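4.2 Realism as an explanation for sustained play

The claim that realistic detail in toy kitchens lengthens children's pretend play has been repeated so often that it is now cited without a source. Hagedorn's version is the strongest. He argued that a stove with recognisable controls "scripts" the cooking sequence, and that plainer stoves leave children with little to do once the pot is on. We are not persuaded. His comparison set two commercial stoves against a painted box, and the stoves also came with pans, plastic food and an adult who had just unpacked them. Any of these could account for the longer sessions.

Our own records cover 229 play episodes at the Horkeck childcare centre, drawn from more than 1,000 minutes of observation. Episodes were coded by Ostermann's scheme, with her category of "appliance talk" split into naming (the child labels a part) and operating (the child announces a setting or a change of setting). The split matters, as naming a knob is poor evidence that anyone is cooking with it.

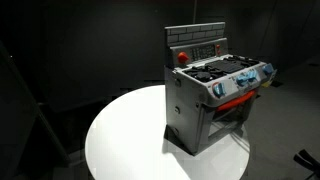
Figure 2. Toy stove on a round tabletop.

Detail is also harder to define than the literature admits. Manufacturers seem to treat it as whatever can be printed or moulded at low cost, and rating scales tend to reward the same things. The stove in Figure 2 would score well on most of them: it has a tiled backsplash, but the tiles are a printed pattern on a thin board, and the raised black grates sit below a panel of small printed markings. Its colouring is another matter. Four light blue knobs across the front and a large red-orange one at the back are hardly copied from the average Canadian range, and a scale that counts features has no way of registering this. If bright controls attract small hands, the effect belongs to colour and size, and calling it realism only muddies the finding. We therefore report controls and surface decoration separately, and make no use of a combined realism score.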